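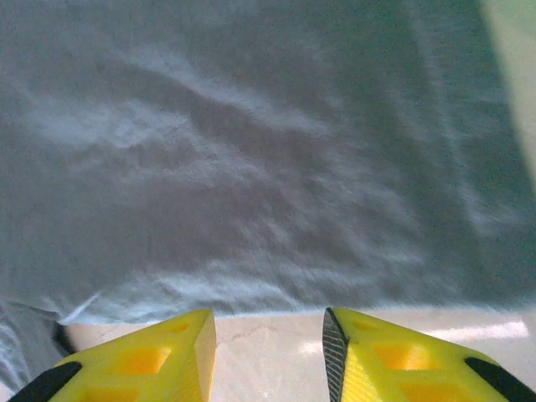 **Which fold sequence gives the smallest finished pack for a soft garment without leaving a hard crease?** Lengthwise in half, then across in thirds, with the open edge turned inward. The fold across in quarters gave a thinner footprint but left a visible line in the cloth after storage.

## 1. Background

The Maremel clothing bank passes on sorted garments in shallow trays. Each tray goes onto a Ravton shelf unit with 40 mm of clearance above the rim, so the height of a folded garment matters as much as its length and width. The bank's present instruction sheet says only "fold neatly". The aim of this project was to replace that line with a sequence that two people would carry out in the same way.

## 2. Method

Garments were folded on a flat table and pressed under a 200 g board before measuring. The board was left in place until the reading settled. Height was taken at the centre and at the thickest corner, and the larger value was kept. Three sequences were compared:

- **A** — in half lengthwise, then across in thirds
- **B** — in half lengthwise, then across in quarters
- **C** — sides to the middle, then rolled from the hem

Sequence C was dropped early. The rolls opened when the trays were carried and the height could not be measured in a consistent way.

## 3. Flattening before the first fold
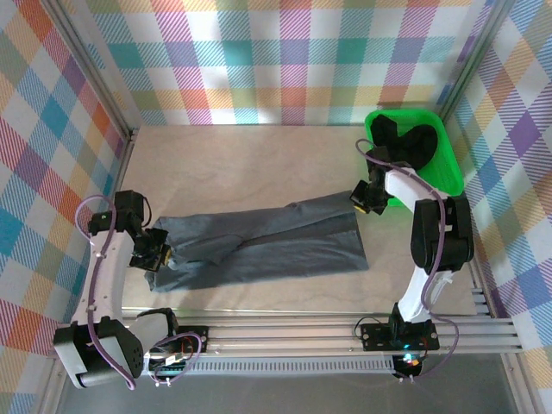
Most of the spread in our height readings came from the state of the cloth before folding, and the sequence itself had less effect. Small ridges left in the first layer are doubled at each later fold. A garment can look flat and still hold several soft creases, as the grey-blue one on the tabletop does, with a darker crease running diagonally near its left portion. A crease at that angle is not parallel to any fold in A or B, so it pushes one corner of the pack up. The revised sheet therefore asks the folder to smooth outward from the centre, then check for diagonal lines before making the lengthwise fold.

Seams caused a second, smaller error. Side seams placed exactly on top of each other formed a hard edge on thicker garments. Offsetting the upper seam by a finger's width removed it.

## 4. Results

Sequence A fitted under the shelf above in every trial with a smoothed garment. Sequence B failed on thick knitted items, where the fourth layer lifted clear of the third. On thin cotton both were acceptable. The final pack from A covered 896 cm² at its largest, which still lay inside the tray.

Time was not recorded formally. Smoothing added a short delay per garment, and this fell with practice.

## 5. Limits

All cloth was clean and dry. The Declercq trays used for the fit test have straight sides, and a flared tray would accept a slightly wider pack. No garment longer than 100 cm was tested, so coats and long dresses need a separate sheet.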